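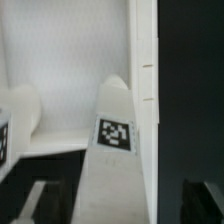
Precious Motaung has said that the shelves were never the hard part of the job, and that most of what changed at Molefe after the robots arrived had to do with who decided what to do next. Her remark is often repeated in accounts of shelf automation at Molefe, a parts distributor that stores and ships small components for repair shops.

Shelf automation at Molefe refers to the use of robot arms to place items in storage compartments and take them out again, and to the changes in staffing, pay and daily routine that came with it. The system is known inside the company as Ema. It was supplied by Jekora, which also trained the first group of operators.

Background

Before Ema, storage work at Molefe was done by hand. Pickers walked the aisles with a printed list, took parts from the compartments and brought them to a packing bench. New pickers were paired with an experienced worker until they knew the layout. The department had 82 employees in its last year of fully manual work. Complaints in that period mostly concerned walking distance and repeated reaching to low shelves.

Management first considered a conveyor system, but the building's ceiling height and narrow aisles ruled it out. Robot arms could work with the existing shelving, and the company chose them for that reason.

Operation

Each arm carries a gripper with two facing fingers. The fingers bear printed square markers, black and white, which a camera near the gripper can read. Software uses the markers to work out where the fingers are in relation to each other. Operators are told to report a marker that is scratched, smudged or peeling, and to stop the arm until it has been replaced.

The fingers are treated as wear parts. A shift lead inspects them at the start of each shift and records the result in a log. Cleaning is done with a dry cloth. Solvents were banned after an early batch of markers lost contrast.

Ema does not handle every item. Long parts, glass and anything in a torn bag are still picked by hand. The software sends these orders to a separate screen, and a picker collects them in the usual way. When an arm fails to take hold of an item it tries again, and after 2 failed attempts it calls an operator. The operator can guide the arm remotely or walk over and move the item.

Effects on jobs

The department now has 60 employees. According to Molefe, the reduction came from retirements and from transfers to the returns section. Former pickers dispute part of this account. Zanele Makhubela, who spoke for the pickers during the talks, has said that several people left because the transfers meant evening hours.

Three job titles replaced the single title of picker: operator, shift lead and manual picker. Operators are paid more than pickers were. Manual pickers remained on the old rate until April, when the two scales were brought closer together.

The work itself is less tiring, by most accounts, and also more interrupted. An operator watches several arms and may be called from one to another many times in an hour. Bongani Van Wyk, an operator, has described going home with sore eyes where he used to have sore knees. Screen breaks were added to the schedule at the request of the staff.

Knowledge of the stock has also shifted. Experienced pickers used to know which parts were often confused with each other, and they corrected mistakes on the way to the bench. Much of this was not written down, and error reports rose during the first months. The company then asked the older pickers to list the items that caused trouble. The list had 74 entries and is still used to set handling rules in the software.

Training

Operator training takes place on a practice arm beside the packing area. Trainees learn to stop and restart the arm, change a finger, read the call screen and guide a grip by remote control. Georges Darwish, who wrote the current course, dropped most of the classroom portion and moved the time to supervised practice.

Later developments

A second site, Pemby, began preparing for the system under Lindiwe Visser. Staff there were consulted before the equipment was ordered - a step left out at the first site - and asked for a written rule that call counts would not be used to rate individual operators. The rule was adopted on 18 June 2023 and applies at both sites.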